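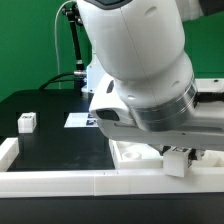

The arm at Gravness with one of its white cubes, and the tray to the left of it.

Home | Diary | Garden | Workshop | About

May 29, 2018

Reading time: 3 minutes

Back from Gravness last night, later than I meant to be. The road past Warkby is still down to one lane and I sat at the lights with the window open listening to somebody else's radio. Unpacked the bag, put a wash on, and went to bed without hanging it out, so I had to run it through again this morning.

I had gone to see whether a machine could do any of the work we do on the packing bench at Lauritsen. That was the question I was sent with. My own question was whether one could do any of the work I do at home, and I kept the two side by side in my notebook all day, work on the left page and home on the right.

The one I spent longest with was a big white arm over a black table, with white rails at the edges and a bright green wall behind. The job is cubes. There is a white tray with a round socket in it, and another cube stood off to the left with a little black-and-white marker on its face. There is a camera on the wrist. I watched it for most of the morning and had my sandwiches in the same chair.

What I wrote on the left page: it is careful. It went down to a cube more slowly than I would have gone, and it didn't seem to mind doing the same thing again. At the packing bench we put up 240 boxes on an ordinary day and by the last hour of it I am not careful at all. I have sent out boxes with the lid on back to front. So there is something in it for us, if the parts are always the same shape and always come from the same place. Ours come in a heap in a plastic crate, some upside down, some with the bag still stuck to them. I asked about that and was told heaps are harder. I could have told them that myself.

It missed one while I was there. The cube went over on its side and the arm came down where the cube ought to have been, closed on nothing, and carried the nothing away. Somebody stood the cube up again and it had another go and was fine. I wrote that down on the left page as well and underlined it. On our bench the somebody would be me.

The right page is mostly blank. I put down washing up, ironing, bins, stairs, bed. Then I crossed out bed, as I don't much mind doing the bed. A mug is not so different from a cube, I suppose, except for the handle, and the tea left in the bottom, and the way I put it down wherever I happen to be standing. I'd have to keep house to suit the machine. My sister-in-law did that with her robot vacuum — all the chair legs up on blocks and no rug in the hall — and then gave the vacuum away and kept the blocks.

I don't think it will be soon, for the house. For the shop floor I think it might be, for one or two jobs, and they would be the jobs I would give away gladly. Counting screws into bags is one. Putting the same foam corner on the same panel is another. The price I was given for a bench like that one, set up and running, I am not to write down, but it was a good deal more than the van.

There is a second visit planned for August, to Sorska this time, where they are supposed to have one that folds towels. I have said I'll go. I'd like to see what it does with a fitted sheet.

Have to write all this up properly for work, 600 words, and I have more than that already in the notebook, half of it about parking. Will do it tomorrow after the dentist.

The rest of today was ordinary. Did the washing up by hand, all 2 days of it, with the radio on. Broke the handle off the blue jug, which had been glued once before. Hung the wash out at last and took it in again when it clouded over — no rain came. Planted out the leeks and gave the beans a drink. Soup for tea, and the end of the loaf.

Print this page | E-mail this page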